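## Desk organisers at Senden: your questions

**What goes in the tray?**

Small shared supplies only — sticky notes, binder clips, coated paper clips. Pens go home with you.
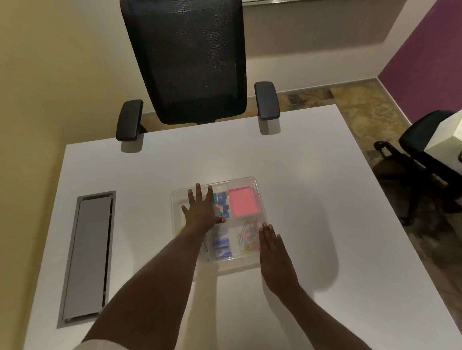

**Where do refills come from?**

The Barkimel cupboard, shelf 4. Take one box of staples at a time.

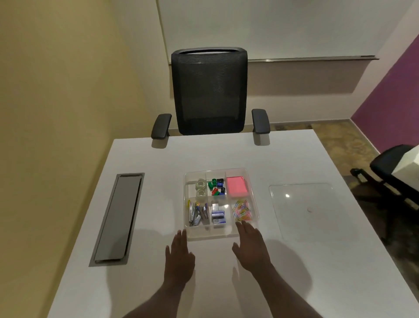 *Organiser with tape, staples and paper clips.*

**Can I move the tray?**

Yes, within the desk.
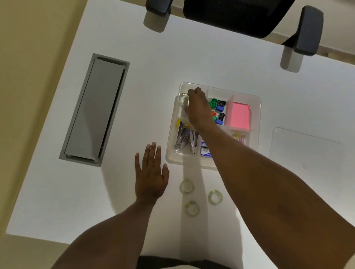 Cables are checked every May, and the lid must open fully. Keep the organiser to the right of the grey cable tray — never on top of it.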